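Before You Sign for the Grippers: A Small Shop's Budget Year
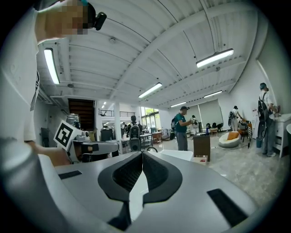 Start with the room

When we began planning at Garna, our whole conversation was about hand-held grippers, and I suppose that's natural, as they're the fun part! But a gripper needs a person to hold it, and people need space to turn around. Several of ours wear backpacks while they work, so we priced the floor first (a good bright hall with a staircase and tall windows, out in Ploltdale) and let everything else follow.

Then count the little things

Dimden quoted us 380 dollars a month for spares and repairs, and Dolan came in at 177 with a longer wait for parts. We went back and forth over that for most of January, with a great deal of coffee, and finally took the dearer one for the first 4 months. Printed markers, straps, cables and spare batteries all went on a separate line, and I'm glad they did.

Leave some slack

My own habit is to hold back 30 percent until spring. Furniture wears out too, chairs and cabinets especially, and you'll want to swap pieces in and out more often than you'd planned.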